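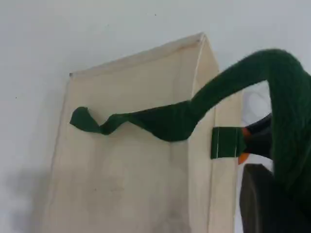

Je vous avais promis des nouvelles dès notre retour et me voilà avec deux semaines de retard, mille excuses, et merci à tous ceux qui ont écrit pendant que nous étions coincés à Givside. Vos messages arrivaient par paquets, quand le réseau voulait bien, et je les lisais à voix haute à Paul le soir. Ma tante a même réussi à nous envoyer la recette de son clafoutis, je ne sais toujours pas pourquoi, mais ça nous a fait un bien fou.

Pour ceux qui n'ont pas suivi : début septembre, le volcan s'est réveillé au nord de l'île et l'aéroport a fermé le matin même de notre vol. Au comptoir, on nous a d'abord parlé de quelques heures, puis du lendemain, puis plus de rien du tout. Il y avait dans le hall plus de 2 000 personnes, des familles entières assises sur leurs valises, un groupe de randonneurs italiens qui jouaient aux cartes et un bébé qui dormait comme un bienheureux au milieu de tout ça (je l'ai beaucoup envié).

Nous avons eu une chance immense. Mme Olatunji, chez qui nous avions loué la chambre, est revenue nous chercher en voiture sans que nous lui ayons rien demandé. Elle avait entendu la nouvelle à la radio. Nous sommes restés trois nuits de plus chez elle, et elle n'a jamais voulu entendre parler d'argent. La cendre tombait par moments, très fine, presque jolie, et il fallait balayer la terrasse matin et soir. Paul s'en est chargé avec beaucoup de sérieux - il a même pris des ampoules, qu'il a montrées à tout le monde.

Le consulat, de son côté, tenait une liste. On s'inscrivait par téléphone, on attendait, on rappelait pour vérifier que le nom y était bien. Je dois dire que le monsieur qui répondait, Sandro Cattaneo, est resté d'une gentillesse incroyable alors qu'il devait répéter la même chose depuis l'aube. C'est lui qui nous a annoncé qu'un ferry de la compagnie Deltari, le Jina, ferait un détour pour embarquer les voyageurs bloqués et les déposer sur le continent. Nous avions les numéros 88 et 89, et le bateau ne prenait d'abord que les personnes âgées et les enfants. Vous imaginez les calculs, les espoirs, les coups de fil !

Finalement on nous a appelés à cinq heures du matin. Vingt minutes pour boucler les bagages, les au revoir sur le pas de la porte en chaussettes, un sac de beignets encore tièdes glissé dans mes bras, et nous étions sur le quai avant le lever du jour. La traversée a été longue et plutôt agitée, je passe les détails, mais il y avait du café, des couvertures, et une dame de Nantes qui connaissait toutes les paroles de Brassens - toutes, vraiment. Quand la côte est apparue, les gens se sont mis à applaudir, et moi qui trouve ça ridicule dans les avions, j'ai applaudi comme les autres.

Depuis, je regarde les informations de là-bas tous les soirs. L'aéroport a rouvert à moitié, les écoles du nord sont encore fermées, et on en parle de moins en moins chez nous. Mme Olatunji m'écrit que tout va bien, que la terrasse est propre et que les citronniers font la tête. Je lui prépare un colis, avec du thé et les photos de Paul au balai. Si quelqu'un sait combien de temps met la poste pour Givside en ce moment, dites-le-moi dans les commentaires, j'hésite à y mettre du chocolat.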